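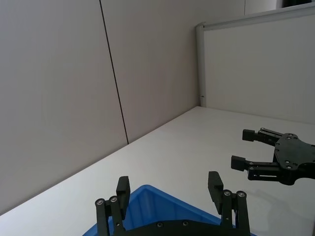

Subject: Re: [lilau-crafts] bins vs. drawers

Lorne Ouellet wrote:
> I've got 200 or so skeins and a tower of plastic drawers that
> sticks every time I pull one out. Thinking of switching the lot
> over to open bins. Does anybody do it that way? Doesn't it all
> just turn into soup? Also what color, because my wife has views.

Hi Lorne,

Bins, bins, bins! I gave up my drawers last October and I'm not going back. Mine are blue plastic with a good thick lip on them, and the lip matters more than you'd think (you'll be hauling these off a shelf with one hand while you hold a coffee in the other). I had some thin-edged ones before and they dug into my fingers something awful.

As for soup, well, yes, a little. What helped me was sorting by weight first and color second, and then never filling one past the rim. My sock yarn was the worst of it. I tip a whole bin out on the white table when I'm picking colors, and everything goes back in when I'm done, or the cat gets it. A white table is great for this, by the way. On my old brown one I could never tell navy from black, and I knit 90 rows of a sweater sleeve before I caught it. Ask me how I felt about that!

If you can find the kind you can sort of see through, get those, even if it's only a little. It saves a lot of lifting. And measure your shelf before you go shopping. I bought four at Drurkero and two of them wouldn't fit under the next shelf up, so now they live in the hall with the wrapping paper.

I'd stay out of the color question if I were you. Is the drawer tower up for grabs? My sister has been wanting one for buttons and I could come by Saturday.

Bev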